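Closet humidity, second season

The readings from the back bedroom are in, and they are dull enough to be useful. I said in the last post that I would log the closet on the north wall through the cold months before buying anything. The log has 2,024 hourly entries with one gap, when the battery cover on the second sensor came loose and I didn't notice until I pulled the data.

The apartment is on the ground floor of a masonry building with no insulation on the outside walls. The closet shares its back wall with the outdoors, and it has a solid door with a tight carpet under it. The previous tenants stored bedding there. When I moved in there was a gray tide mark along the bottom of the drywall, which the landlord's painter covered with one coat of primer. It came back by September.

The setup is three sensors. One sits on the desk in the bedroom, one hangs from the closet rod at shoulder height, and one is taped to the back wall behind the lowest shelf. I checked all three against a salt slurry in a sealed jar before starting. Two read within a percent of the expected 75. The third, a Latau unit, read high by four, so I subtract four from everything it reports. It is the one on the rod.

Most of what people write about damp closets treats relative humidity as a property of the room. It is a property of air at one temperature. The bedroom usually sits at 70 degrees and 60 percent, which sounds acceptable. That air has a dew point between 55 and 56. Move it against a wall that has dropped to 58 and the relative humidity at the surface is above 90 percent, with the same amount of water in it. Mold on paint or paper needs a surface somewhere above 80 for long enough, and nothing has to drip for that to happen. The sensor on the desk will never tell you about it.

The wall sensor sat above 80 for most of each night and came down slowly toward noon. The rod sensor tracked the bedroom with a lag of a couple of hours. The spread between them was widest in the hours before sunrise and nearly closed by 3 p.m. on clear days, when the wall picks up a little heat even on the north side.

I emptied the bottom shelf first. Soft goods are the worst thing to have back there, since cotton and fill take up water from the air and give it back slowly, and they also insulate the wall from the room. A packed shelf makes the surface behind it colder. I moved everything made of fabric into the bedroom and sorted it into things that can go back, things that can go back in a sealed bin, and things that should live somewhere else. 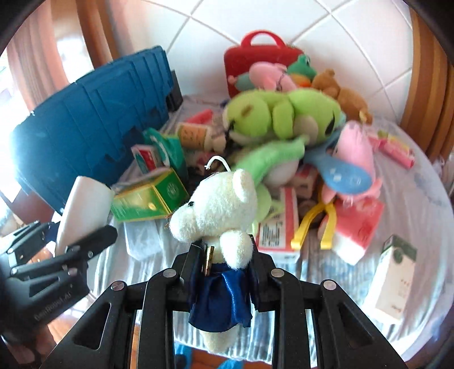

Cream plush bear in the navy outfit. Sealed bin.

With the shelf empty and the door still shut, the wall sensor dropped by a few points overnight and stayed there. Leaving the door open dropped it further. I ran the two conditions in alternating weeks to keep the weather from deciding the answer, and the open door won each time. My neighbor Nimal Miah did the same in his unit upstairs and saw almost no change from the door, but his closet is on an interior wall and was fine to start with.

Next I tried moving air. A small desk fan on its lowest setting, pointed at the gap under the bottom shelf, brought the wall closer to room temperature. It also moved dust into places I had just cleaned. I would call it effective and annoying. The permanent version is a pair of vents cut into the door, high and low, and the lease does not allow that without written permission. I have asked. Meanwhile the shelves now stand off the wall by the width of a two-by-four, and that accounts for most of what the fan was doing.

I also tested tubs of calcium chloride, the kind sold for RVs and basements. They do collect water and you can weigh it. The trouble is the rate. With the door open, the tub is trying to dry the apartment. With the door shut, it competes with whatever leaks under the door and through the wall. Two tubs made no difference I could separate from the weather. They belong inside a sealed container or nowhere, and inside a container I prefer silica gel, because spilled calcium chloride brine is hard on metal and worse on carpet.

A few notes on bins. Gasketed lids matter more than wall thickness. An open or slatted crate is fine for carrying and sorting, but for this purpose it is the same as a shelf. Whatever goes into a sealed bin should spend a day or two in the driest room in the house beforehand, or you are storing the moisture along with the item. The cheap indicator cards are coarse, but they will tell you if a seal has failed.
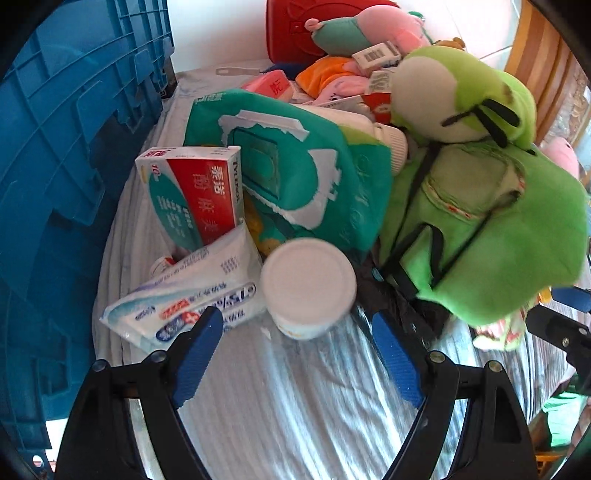

Should silica gel be replaced every season?
It can be reused many times if you dry it in a low oven, following the temperature on the package, and let it cool in a closed jar.

On compressor dehumidifiers: I borrowed one from Anjana Ekanayake for a stretch and put it in the bedroom. It held the room at 50 percent without trouble, and the wall sensor fell below 75 and stayed there, even before sunrise. It drew close to 500 watts while the compressor ran, and it is loud enough that I moved it to the hallway at night. That machine would struggle in an unheated garage, where the coils ice over and it spends its time defrosting. A desiccant type is the better fit in that case.

The current arrangement is door open, shelves off the wall, nothing fabric on the bottom, and a dehumidifier only during long wet spells. I scraped a small patch of the primer to see what the drywall looks like underneath, and I will leave the patch bare until spring. The wall sensor stays where it is. The Latau is going back in the jar to see if the offset has drifted.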